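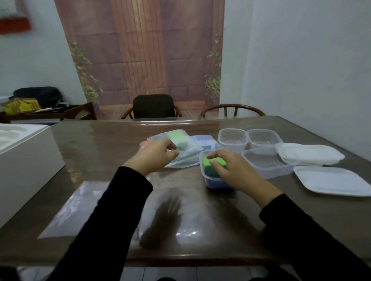 Figure 1. Colored blocks in clear bags, with a green block in a small container.

HSP 502: Packaging and Household Waste
Handout 4 – Sorting Plastics at the Source
Instructor: Keir Leckie

Clear plastic packaging enters the waste stream in two main forms: film and rigid containers. Film includes bags, wraps, and liners. It is light for its volume and tends to wind around the shafts of sorting equipment, so many curbside programs exclude it. Rigid containers are accepted more widely, although very small items may fall through the screens and be lost with broken glass. 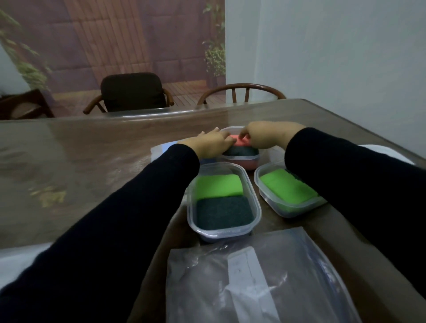 Figure 2. Small transparent container holding a red block and a dark teal block.

Students should be able to define contamination, residue, and yield. In the exercise for this unit, a facility receives 60 tons of mixed plastics and recovers 40 tons. Calculate the yield and show all work.

Reading: Hunt, chapter 3, on film collection – the section on store drop-off is optional. Written answers are due at the start of the December review session.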